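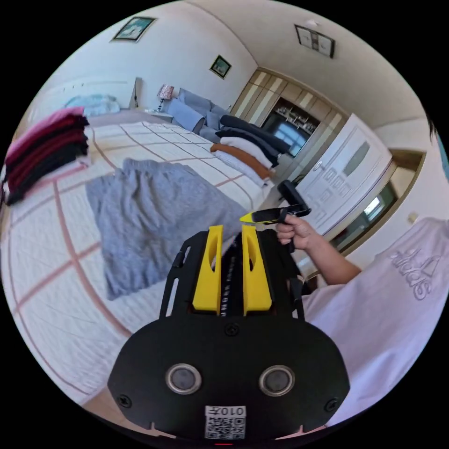

Photo: Jivico / Murnis Home Pages

Folding on the bed: how I keep blankets and clothes in order

In our flat there is no big table, so all the folding is done on the bed. For many years I did it in the evening, when I was tired, and the piles went back to the chair and stayed there until the weekend. Now I do it in the morning, before 10, and it goes much better. I write down my way of working, maybe it is useful for somebody with a small bedroom too.

First make the bed. Pull the bedspread flat up to the pillow. A quilted bedspread is good for this work, as the clothes do not slide on it like they do on a smooth cover. If yours has a grid pattern, like the brownish-red one in the photo, you can use the lines as a ruler. I lay the side of the blanket along one line and fold until it meets another.

Begin with the clothes and leave the blankets for later. Small things get lost under big ones. Put the folded clothes in one stack at the side of the bed, the heavy pieces at the bottom. I like to keep the similar colours together, pink with pink and black with black, but this is only my taste.

Then the blankets. A soft blanket which lies crumpled looks like a lot of work, but it needs six moves at most:

Shake it once, away from the lamp.
Lay it across the bed and find the four corners.
Fold it in half the long way, then again in half.
Smooth it with the flat hand from the middle to the outside.
Fold both ends to the centre.
Close it like a book.

My folded blankets are 40 cm wide, to fit the shelf. Measure your own shelf first, inside and with the door closed. I did not do this in the beginning, and my shelf by Nullness had to be changed for a deeper one, 51 cm, from Şimşekoğlu.

A sofa in the bedroom is a good place for the finished pile. Put the blankets there with the folded edge to the front, and the one you use most on the top. If the pile begins to lean, it is too high, so make two. Carry them to the wardrobe when everything is folded, so that you open the doors only once.

For wardrobes with an open part in the middle, please keep this part for small things only. Blankets there collect dust, and they make the whole room look untidy even when they are folded nicely.

Wool blankets I air by the window before they go away for the summer. In December I take them out again and leave them unfolded over the sofa for one night, then the smell of the cupboard is gone.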